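The Year I Stopped Buying Bread

My grandmother kept her sourdough starter in a jam jar on top of the fridge, with a saucer for a lid, and when she died my uncle threw it out. He felt awful about it later. He'd thought it was old glue! So when people ask me why I took up baking at an age when most of my friends were giving up carbs, that's the story I tell them, even though the bakery on my corner closing down in May probably had more to do with it.

I live in Marar, which has a pharmacy, two gas stations and no bread worth walking for. The supermarket sells a loaf that folds up like a washcloth. I put up with it for a few weeks, and then I borrowed a book from the library, bought a sack of flour far too heavy for me to carry, and made something you could have propped a door open with.

The second loaf was worse. I'd read that you should leave the dough overnight, so I left it overnight, on top of the boiler, in summer. At six in the morning it was over the side of the bowl and halfway along the shelf, and it smelled like a brewery. My husband ate a slice with a lot of butter and said it was interesting (he says that about my haircuts, too).

What saved me was a class. Loukia Alexiou teaches it out of her own kitchen in Borunholm, four people at a time, and she doesn't own a kitchen scale. I found that alarming. I'd been weighing my salt to the gram and here was this tiny woman throwing it in from shoulder height, talking about her tomatoes the whole time. "You're feeding it, you're not filing its taxes," she told me, and moved my hands out of the way.

She made us all poke the dough. That was most of the first morning, really — poke it, wait, have a coffee, poke it again. If the dent springs straight back, leave it alone. If it fills in slowly, get the oven on. If it stays put and the whole thing sighs at you, make flatbread and don't tell anyone. I've since read long chapters on this subject and none of them got me any further than that.

I went home with a spoonful of her starter in a yogurt pot, wedged into the cup holder, and drove like I had a newborn in the car. It's been 17 months now. It lives in the fridge door next to the mustard, and I feed it the night before I bake, with rye if I've got it and plain white if I haven't. I did once forget it for an entire vacation. It had a layer of gray liquid on top and I nearly cried, but I poured that off, fed it for a few days and it came bouncing back.

I've also spent money I shouldn't have. There was the Tronholm pot, a cast iron thing I can barely lift (worth it, the crust is wonderful), and the Pritora proofing basket, which I used with no flour in it the first time, so the dough came out in strips. I use a colander and a dish towel now, and the basket holds onions.

The flavor is what surprises me. It changes with the weather! In January my bread is mild and a bit sweet, and by August it has a real tang to it, same flour, same jar, same me.
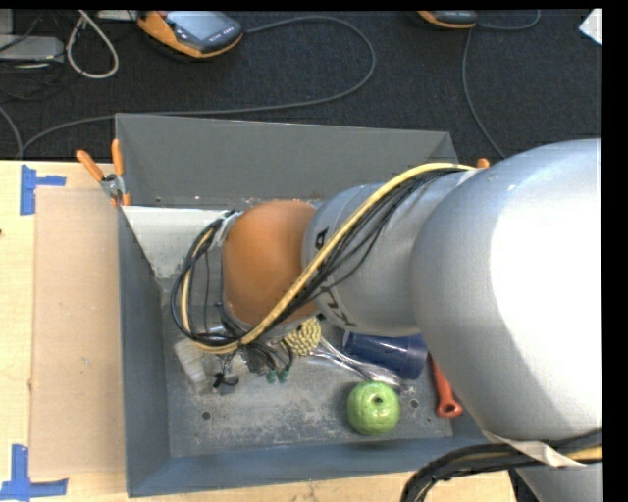
I like the August bread best, toasted, with too much salted butter and one of the tomatoes Loukia keeps sending me home with.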